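Packing Night Fills 75 Bags for Nurnton Families

July 20, 2023

I got home from packing night at the Drarance hall with sore feet and a very good mood, so let me get this written up while it's all fresh!

If you missed the flyer, the plan was to put together washbags for families moving into the Nurnton apartments next month. Most of them are arriving with a suitcase or two, and the last thing anybody wants on the first night in a new place is to go hunting for a store that's still open and sells soap. Rocío Huanca has been gathering supplies since April (her hallway at home has been more or less impassable), and we finished with 75 bags tied, labeled and stacked by the door. Our first try, last year, got to 34, so I'm pretty thrilled. 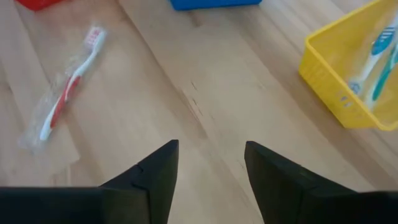
Marleny Valderrama ran the sorting, and if you've ever packed anything with Marleny you'll know there is a system. Soap and washcloths go in first, then shampoo, then the small stuff on top where people can find it. We had a long talk about whether to accept loose toothbrushes, and she said no, firmly, and I think she's right. Every one has to be sealed in its own packaging, like the one lying on the table there in its clear plastic, so whoever opens the bag knows it's new. A few donations had come in without wrappers and those went to Dorin Pană's bike shop, where they'll be used for scrubbing chains.

The table, by the way, is one of the long wooden ones we got from Celusholm when they cleared out their old lunchroom. It has some scratches and worn-looking spots near the middle, and Édgar Benavides keeps offering to sand it down. I kind of like it how it is, but he has his own sander and a lot of enthusiasm, so we'll see who wins.

Duván Londoño is driving the bags over in his van this weekend, probably in two trips. He could use one more person to help carry at the other end, as there are stairs and the elevator isn't running yet.

We still need 17 more bags to cover everybody on the list. What we're short on is kids' toothpaste, combs and full-size shampoo (no hotel minis, please, they're gone in a day). Drop things in the blue bin inside the front door of the hall, or call Rocío if you've got a big box and want it picked up. The next packing night will go up on the board as soon as we have the room booked, and there will be Marleny's lemon cake again.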